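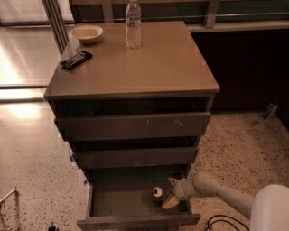 Remote control and water bottle on a chest of drawers

Which version of The Weavers of Drusach should we show?

Percy Cabrera
Posted August 21, 2021

Our local history group wants to put on a film evening and we have settled on The Weavers of Drusach, the drama about the mill lockout and the march on the magistrates' house. I saw it years ago on television and remember the long meeting in the chapel, where the older weavers argue with the younger ones about whether to carry sticks.

I have now bought the Cuervo disc second-hand and that meeting is hardly in it. They go into the chapel, somebody bangs on the table, and the next thing is the march. The box says 70 minutes. A listing I found elsewhere says 100 minutes, so a fair bit has gone missing.

What I would like to know:

Is the longer version still sold anywhere, and under what title?
Does it have English subtitles? The dialect is heavy and several of our members are hard of hearing.
How accurate is the business with the letter? In the film the magistrate gets a letter telling him to hold back, and he hides it in his coat until the shooting is over. One of our members says this is made up and wants it mentioned in the introduction.

We meet in June, so there is plenty of time to order something from abroad if need be.

Skerkau

Never noticed there were two. The one I saw was quite slow in the middle so maybe the short one is better for a group. Can't help with the subtitles, but most players let you turn them on in the menu if they are there at all.

Fidelina Agudelo

There are two versions and you have the school one. The film was made at full length and then cut down for classroom use, and Cuervo put out the cut one first. Apart from the chapel meeting you lose the scene with the bread seller, most of the wife's part, and the whole of the inquest at the end. The short version finishes on the empty field with the music over it. The long one goes on to the coroner's room and shows how the witnesses were handled, and for a history group I would say that is the part worth having.

The one to look for is the Fovier box, catalogue number 2065. It is a set of television dramas and the full version is on disc 3. The title on the sleeve is just Drusach, without the weavers, so searches tend to miss it. It is out of print but copies come up. Ask the seller to check the disc is there, as I bought one with an empty space where it should have been and had to send it back.

Subtitles: yes, English, on the Fovier disc only. They tidy up the dialect quite a lot. "Thou'll not shift him" comes up as "He won't move", that sort of thing. Your members will follow the story but they will lose some of the flavour, and in the chapel scene two speakers often share one caption, so it isn't always clear who is talking.

On the letter, your member is right as far as I know. There was a letter advising caution, but it was sent to the whole bench and read out at their meeting some days before. The hiding of it in the coat is the scriptwriter's. It makes the magistrate a plainer villain than he needs to be — the records show a nervous man who asked everybody's opinion and then took the worst of it. The yeomanry being drunk is also put on rather thick. One witness said so and others said they were sober.

What the film does well is the preparation: the drilling on the moor, the women sewing the banners, the arguments over Sunday clothes. All of that is close to the statements people gave afterwards, and some of the lines are taken from them nearly word for word.

One more thing if you are charging at the door or advertising it outside the group. You will need permission to show it in public, and the wording on the box only covers the home. Write to Fovier and give them the date, the hall and how many seats. They took a few weeks to answer me.

Percy Cabrera

Thank you, Fidelina. I had been searching under the full title, so I would never have found the box set. I have asked a seller to look for the disc before I pay. We will probably show the inquest after the tea break and talk about the letter then.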